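Home Meetings Minutes Documents Contact

Siregar Packing Services
Equipment Review Group
Minutes, 3/21/25

Present: operations, kitting, purchasing, safety. Apologies from the Tranascombe site.

1. Previous minutes

Accepted with one correction. The Protska quote was for a lease, and the minutes had it as a purchase.

2. Trolmont two-arm sorting station

Operations reported on the visit to Trolmont. The station on offer is a table with an arm mounted on each side rail, a gripper on each arm, and trays along the far edge. The task under review is sorting mixed personal-care items for the travel kits.

Kitting asked how the grippers would cope with soft packs. Toothbrushes are stiff and easy to grip from above. Cotton in thin plastic gives way, and the clear film may be hard for the cameras to read. Trolmont has been asked to put both kinds in the same pile for every test.
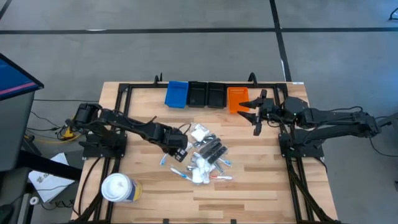
3. Test terms

Trolmont proposes a run of 275 picks with a pass mark of 80 percent. Purchasing thought the mark was low for a paid lease. Kitting was willing to accept it for the first run only, provided that dropped items and items placed in the wrong tray are logged separately. Agreed on that basis.

4. Floor space and cables

Safety noted that cables at the station run along the floor. Any unit installed at Tranascombe must have them covered or routed under the table before staff work near it. Purchasing to ask whether covers are in the price.

5. Protska quote

Protska offers a single-arm unit at a lower monthly rate, with a notice period of nearly 4 months. No test has been offered. Held over until the Trolmont results are in.

6. Actions

Operations: send Trolmont the item list.
Purchasing: get the cable answer and a copy of the service terms.
Kitting: pack a box of sample stock.

Next meeting in May, date to be set.

Siregar Packing Services | Contact the office | Back to top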